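Sleep and Screens in First-Years -- Project Report, Group 4

We wanted to know if people who put their phone away before bed sleep longer. 55 students in Hepburn dorm kept a log for 3 weeks in January. Thats 1,895 entries, counting naps. Phone-away nights were longer, but mostly for people with no morning class.

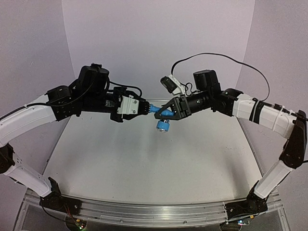 Venla Honkanen thought we should of split the weekends out, and asked if the nap entries were even usable. Fair point. Some people logged a nap as a night -- we fixed the obvious ones by hand.

Still to do: redo the chart without naps, ask Ye-rin Ra for the late logs.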